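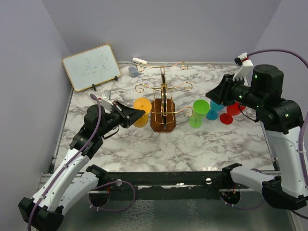 Teaching a machine to put the glasses away is slow work, and the woman who runs the collection room at Irari is the first to say so. She has been at it since June, guiding two arms through the same household chore over and over so that a learning system at the other end has something to learn from. When I asked her why she had settled on goblets, of all things, she laughed and pulled up a stool for me. "Everybody starts with blocks," she said. "Blocks are lovely. But go look in anyone's kitchen and tell me how many blocks you find." So on the marble-patterned table there is a gold wire rack with scrolled arms on a wooden base, and around it a bunch of plastic cups in yellow, green, red and cyan, one standing up nicely and others tipped over the way they might be after a party.

The job sounds simple enough when she tells it. Pick up a cup, turn it so the stem lines up with one of the curls, slide it in, let go. A person at the controls moves both arms through the whole thing, and everything the arms do gets saved along with what the cameras saw. One trip through from start to finish is called an episode. The set she is working on now, which goes by the name Kellell, had 241 of them on the morning I visited, and she was hoping for 282 before she packed up the rack and moved on to something else.

I wondered out loud whether all those episodes weren't pretty much the same. She shook her head before I'd finished asking. "If they were the same I'd be wasting everybody's time," she said. "I want the cup on its side, I want it upright, I want it facing the wrong way. I want the red one hiding where you have to reach around for it. The system only knows about the trouble you've shown it."

She has a soft spot for the trouble, I think. We spent a good long while on the subject of the stem, which she considers the most interesting part of a glass (I had never given it any thought at all, and I've been washing them by hand for most of my life). A bowl is wide and gets in the way of everything behind it. The foot gives the fingers a flat, narrow edge to hold, but then the rest of the glass is sticking out in front, and whoever is driving has to picture where the far end is going.
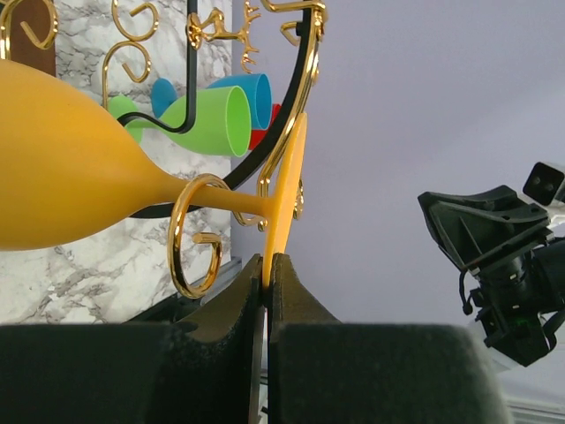

The yellow glass held by its foot, with the stem inside one of the rack's gold spirals.

"That view is the one I check first," she told me, meaning the camera down at the gripper. "From the side you might think you've got it. Up close you can see whether the stem is in the curl or just leaning against something." The foam on the fingers was another thing she wanted me to notice. She likes a little give in the grip - plastic is slippery, and a hard squeeze in the wrong spot can send a cup off across the table.

Not everything gets kept. Of her first batch she threw out 47, and she remembers it with a wince. Some were plain fumbles, but a good many were episodes where the driver had hesitated, hovering over the rack and thinking it through. I said that seemed only human. "It is, and that's the problem," she said. "It'll learn to hover. You end up with a robot that stands there worrying." Fumbles, on the other hand, she has grown fonder of, provided the driver recovers. A dropped cup that gets picked up again and hung properly goes into a folder of its own, and she would like that folder to be a lot fatter than it is.

New drivers get 4 practice sessions before anything they do is saved. She tries to pair them with somebody patient, and she asks them to talk while they work, so she can hear what they're looking at. People come to it from all over. The best one she ever trained used to decorate cakes at the Simard bakery down the street, and had, she said, "the calmest hands I've ever seen on a controller."

When the rack is done, the next set will be called Bokska, and it will be about folding cloth napkins. She already has a drawer full of them, washed a few times over to get the stiffness out. I asked whether she ironed them. "Oh, no," she said. "I want them wrinkled."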